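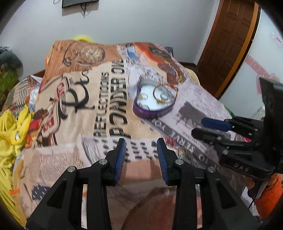

Jewelry Boxes: Frequently Asked Questions

Print this page | E-mail this page

Can I keep beaded bracelets and rings in the same box?
Yes, for everyday pieces. Lay the bracelet down first and put the rings in after it. Keep soft stones and pearls in a pouch of their own.

My bracelet leans over the rim. Will that hurt it?
Not while the box is open. Tuck it in before you close the lid, or the elastic can get pinched.

Do you sell heart-shaped boxes?
Yes. The Varkis heart comes in 2 sizes. Both ship from our Triditdale store.

How do I clean a white interior?
Take everything out and wipe with a barely damp cloth. Let it dry for 15 minutes. Do not use bleach or glass cleaner.

Where is the best place to sort small jewelry?
Spread a cloth on a bed or table. Rings don't roll far on fabric, and beads from a broken string are easier to gather up.

Can a broken bead bracelet be restrung?
Usually. Bring all the beads you have. Beatrice Mugo does our restringing and is in the store until 4 p.m. Most repairs are ready within 26 days, longer in July.

Can I return a box?
Unused boxes can be returned with the receipt. Engraved boxes are final sale.

Print | E-mail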